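The owner of Hukico, a furniture resale shop in Plulovside, has a rule for the word "restored." If a seller uses it, he asks what was taken off and what was put back on. He says most people can't answer the second half.

I went to see him because I had grown tired of refinishing advice. Every product promises a finish that lasts for decades, and every can seems to have been tested by someone who sells the can. He has been buying and fixing dining tables for 16 years, and I wanted to hear which of the claims he believes.

"Fewer every year," he said. "I used to believe in oil. Then I had customers call me in January, when the heat's been on for weeks, and the top looks like driftwood."

Oil isn't bad, in his view, but it's sold to the wrong people. A family that eats at the table three times a day will not rub it down every few months, whatever they say in the shop. He sells them a film finish and lets them complain that it looks a little shiny.
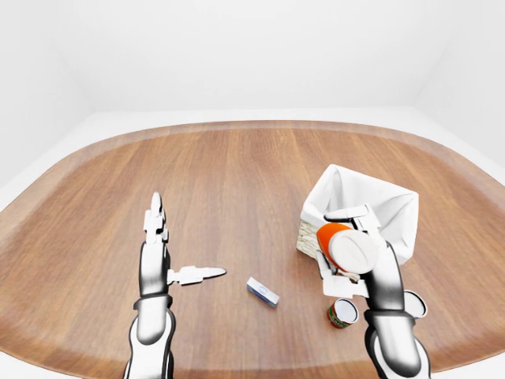

*An oval top with a reddish-brown tone and a polished border.*

I asked about the color. Reddish-brown wood is often listed online as cherry or mahogany, with a price to match. He laughed at that. "It's a stain until somebody shows me the underside. I've turned over tables that were red on top and yellow as butter underneath." He had one in the back, bought from a dealer in Ruddock for $212, that had been described to him over the phone as solid cherry. It was birch. He kept it anyway, and he admits he should have driven out and looked first.

That made me wonder how much of his own trade rests on the same kind of talk. His tags say things like "refreshed" and "shop finish," and I told him I didn't find those much clearer than "restored." He took this fairly well.

"Okay, but I'll write down what's on it if you ask," he said. "How many places will do that?"

I did ask. He wrote down the name of a water-based varnish and the number of coats, which was three. I'd be happier if it were on the tag.
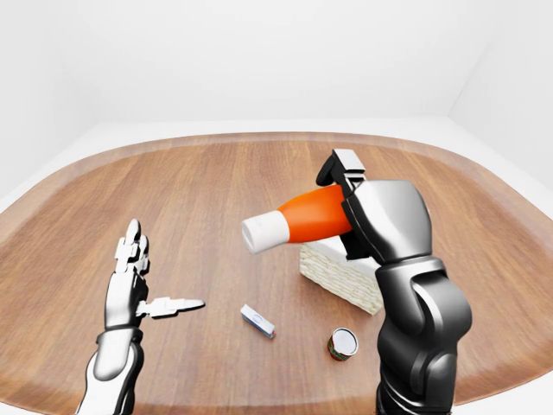 Light is the part of the business he thinks buyers get wrong most often. They see a table in a showroom with the lamps turned low, and every scratch disappears. Then they take it home, set it by a window, and call to say it was damaged in the truck. His advice is to look at the top in a bright room with pale walls, with no cloth or mat on it, and to move your head until the sheen slides across the wood. A soft sheen over the center tells you something about the finish, he says, and the rim tells you more, as that's where sleeves and belt buckles do their work. Long, straight grain makes the test easier, in his opinion, because a sanding mark that runs across it stands out.

I tried this on two tables in his shop. On the first I found nothing. On the second there was a patch of swirls the size of a dinner plate, and he said he knew about it and had knocked $100 off. The tag did show a lower price – $278 – but said nothing about swirls.

We also talked about the table cream from Pulthorpe that he keeps by the register. I asked whether it feeds the wood, as the label says.

"Wood's dead. You can't feed it," he said. "It smells nice and it picks up dust."

Then why sell it?

"People want to take something home for the table. If I don't have it, they buy the stuff with silicone in it, and that's a nightmare when I have to refinish."

I believe the part about silicone, which I've heard from others who have nothing to sell. I'm less sure about the rest. The jars were the nearest thing to the register, and he sold one while I was putting on my coat.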